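Notebook, June — floor layout, back bay

Started at 7 with the paper. The old sheets had gone soft along the walkway and were lifting, so I pulled everything up, swept, and put down new brown kraft from the Andby roll. It tears more easily than the last one. Two people walking on a seam is enough to open it, so for now shoes off or go around by the wall.

Grid is blue painter's tape again. Snapped the center line first and worked outward from it, then the cross lines. Nuria held the far end of the string. We tried the cheaper Clemis tape on a scrap first and it curled overnight, so back to the usual one. Used most of a roll. Olaia has 21 more on order and I have asked her to keep a few aside for repairs.

Cell width on the center columns measured 1,124 mm at the near end, same at the far end. The outer left line is not so good. I laid it in one long pull without pressing as I went, and it wandered. Left it for today. If it bothers anyone, lift it slowly at a low angle, because a fast pull takes the top of the paper with it.

The wooden rack goes on the right. Lucía wants it kept to the same place each time so the sorting runs can be compared, and I agree, but the tape line there should be laid before the rack goes down. Cutting tape around the feet took longer than the whole left side did last time.

Wrinkles: there are some. Tried weighting the sheets with the Murkar boxes over lunch and it made little difference. Misting the back would probably flatten them but I don't want damp paper under tape.

To do:
Second layer of paper under the walkway
Write cell numbers on the tape itself, small, in pencil
Ask Olga about wider kraft, fewer seams

Floor as it stands:

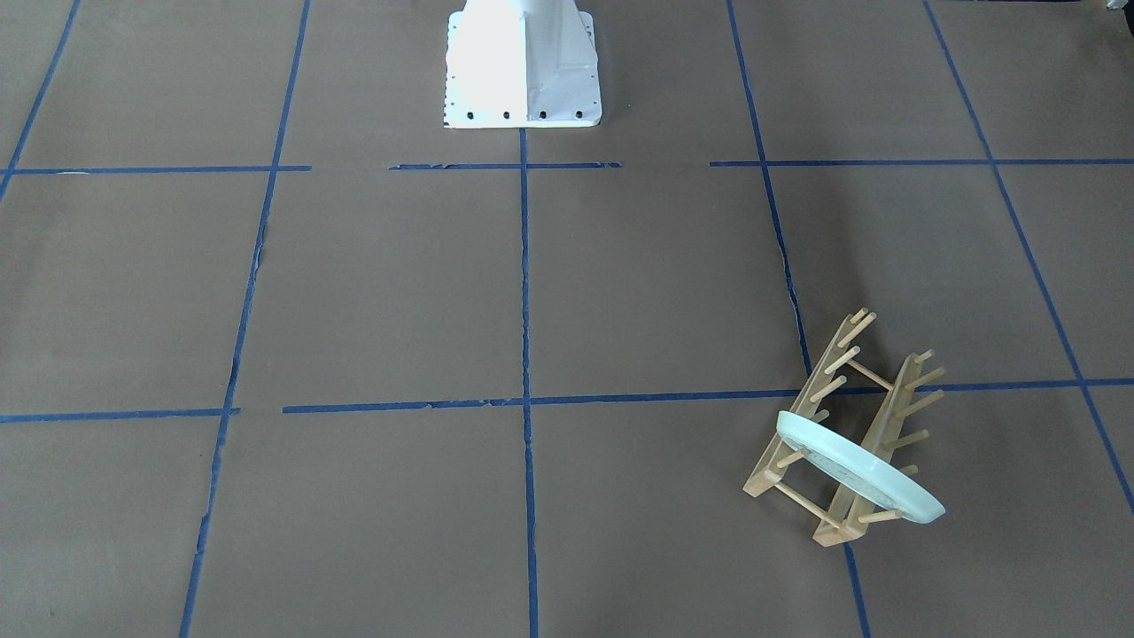

Begoñe thinks the numbers should go on the paper and not on the tape, as the tape gets replaced first and whoever replaces it will forget to copy them over. She would also number from the near end, so that a new row can be added at the back without changing the others.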